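The Zasance fold-up shopping cart, after a season of groceries

I bought the Zasance cart in February, when my old wire one finally lost a wheel in the middle of the crosswalk and I had to carry a sack of potatoes home against my chest like a baby. I'd been putting off replacing it for ages. The wire one had been with me through two apartments and I'm sentimental about things like that, even things that squeak. But a person has to eat, and my grocery store is a good long walk up a hill, so I sat down one evening with a pot of tea and read far too many product pages before settling on this one.

First, putting it together. The cart comes flat in the box with 4 wheels, a frame that's already mostly joined up, and a small bag of clips. There is a booklet, and I'd call it more cheerful than useful, but the whole job took me less time than finding my reading glasses did. The wheels snap on with a good firm click. If yours don't click, push harder than feels polite. I was being gentle with mine and one of them rolled off across the kitchen floor.

Now, what I really wanted to know before buying, and couldn't find out anywhere, was how it does with loose bags. I don't like the liner that comes with it (it's dark inside and the onions vanish), so I take it out and load my own shopping bags straight into the frame, with a basket for anything that bruises. I'm fond of a lemon print, as anyone who has seen my kitchen curtains will know, and that sort of bag fits nicely as long as you put the cans in first and keep the handles folded toward the middle.
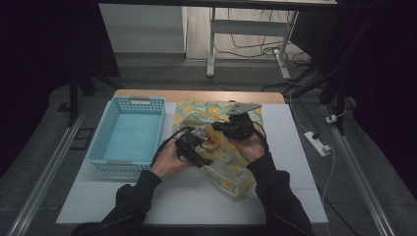
Mudaliar wrote in under my first short post on this cart to say that the handles are exactly where it falls down: hers kept slipping through the side bars and catching on the back axle, and she went back to the liner after a week of stopping every half block to untangle them. She also found the front wheels a bit stiff on gravel, though she likes the brake.

I take her point on the axle. It happened to me too, once, with a long-handled bag, and I've since learned to knot the handles loosely before I set off. It's an extra step and I can see how it would get tiresome if you shop every day. I go twice a week and hardly think about it now. As for gravel, I can't argue, but then I've never met a cart that enjoyed gravel.

The hill is where it has won me over. My old cart wanted to tip backward the moment I stopped to catch my breath, and this one just stands there, patient as a mule, with the brake pressed down. The push bar has 4 height settings and the second from the top suits me. My sister-in-law, who is a good deal taller, used it when she was staying with us and had no complaints at the highest one. I did also look at the Odov, which is lighter and a prettier green, but it has only the two wheels and you have to pull it behind you, and my shoulder has opinions about pulling.

Folding it up is the part I was most worried about, and here I'm a little less pleased. You pull a strap at the bottom and the frame is supposed to close by itself. Mine closes most of the way and then needs a nudge with the knee. Once folded it goes behind the coats in the hall closet – barely – with the bags tucked in on top of it in whatever state I've dropped them.
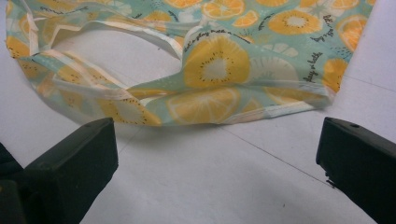
I do wish it had a hook on the side for hanging it up, because a closet floor is precious and mine is full of boots. The Distard carts apparently have one, though I haven't tried those myself, and they cost more than I wanted to spend.

A few smaller things. The wheels are quiet on sidewalk and rather loud on brick. The foam on the push bar picks up lint from wool gloves. Wiping down the frame is easy, and after a leaky carton of milk I was very glad of it! I'd buy it again, and I'd tell a friend with a hill to buy it too, provided she has the closet for it and doesn't mind tying a knot or two.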